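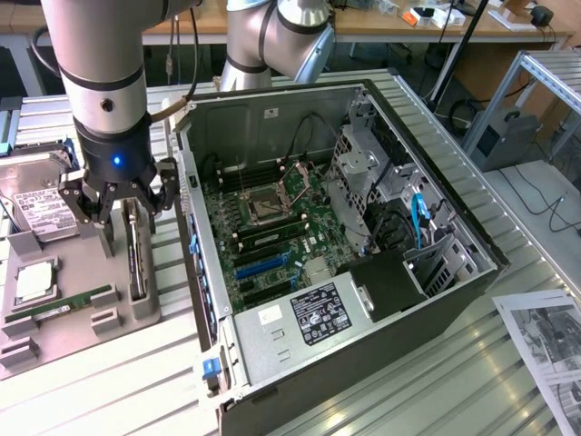

# Taking apart and rebuilding a desktop PC: your questions

Last tidied up on 22nd August. These are the things people ask us at the Elcombe repair bench, in no sensible order. If yours isn't here, write to Dehua Shi, who answers everything eventually, or Demyd Tkachuk, who answers quickly and with less patience.

### Is my old tower worth doing up?

Depends what you want from it. For letters, email and a spreadsheet of your garden expenses, an old desktop with more memory and a solid-state drive will do very nicely. For this year's games, no. You can put new tyres on a milk float, but you still have a milk float.

### Why do you lay the case on its side?

So that the motherboard is flat and gravity is working for you. With the tower upright, every screw you drop goes straight down behind something. On its side it only goes underneath something. Take the side panel off and put it somewhere you won't kneel on it.

### Do I really have to unplug it?

Yes. Switch off at the wall, pull the lead, then hold the power button in for a few seconds. We get asked this more than anything else, usually by someone who is already holding a screwdriver.

### Can I open the power supply to clean it?

No. It's the metal box with the vents and the label full of tiny certification marks, and it stays shut. The capacitors inside can hold a nasty charge long after the lead is out. Blow the dust from the vents from the outside, and if the thing whines, smells or rattles, replace the whole unit.

### What is the little metal lever by the processor socket?

It's the retention lever. Raised, it lets the processor drop in or lift out. Lowered, it holds the processor still. Never push a chip down into its socket. If it doesn't sit flat under its own weight, it's the wrong way round or it's the wrong chip. Find the small triangle on the corner of the processor and match it to the one on the socket.

Keep your fingers off the bare socket, too. Bent pins can sometimes be straightened with a needle and a great deal of bad language, but we'd rather be spared both.

### I've one stick of RAM and several slots. Which one do I use?

The one the manual tells you. Board makers don't agree with each other on this, and a few don't seem to agree with themselves. If the manual is long gone, the model number is normally printed on the board and the maker's website may still have a copy. Press the module in evenly at both ends until the clips close.

### The slots are all different colours. Does it matter?

A bit. With memory slots, colour often shows which ones belong together as a pair. With expansion slots, a bright one among black ones may be the slot meant for a graphics card, or it may be somebody in the design department having a nice afternoon. Read the lettering printed next to it.

### Where do the drives live?

In a metal cage, generally towards the front of the case. A 3.5-inch hard drive goes into a bay on a tray or on screws, depending on how kind the manufacturer was feeling. It needs two connections: the thin SATA data cable and a power lead from the supply. Forgetting the second is a popular way to spend an evening.

### How should I keep the parts while the case is open?

In something with separate places for them. Dehua swears by a proper parts tray. Demyd used egg boxes until July, when one went out with the recycling, contents included. Lay hard drives flat, label up, well away from the table edge.

### What's the best thing to do about all the cables?

Take a photo before you unplug anything. Then take another, because the first one will be of your thumb. Once you're putting it back together, route the loose ones round the edge and clear of any fans.

### It won't start. What now?

In this order:

1. Check the switch on the back of the power supply.
2. Check both motherboard power connectors. The small one near the processor is always the culprit.
3. Take the memory out and put it back in.
4. Disconnect everything you don't need and try again.
5. Have a biscuit and check the switch on the back of the power supply.

### How long does a rebuild take?

Demyd can do a plain one in 20 minutes. A first-timer should set aside an afternoon, plus a little while to look for the last screw. Spares are in the Gronari tin on the shelf. Please put the lid back on.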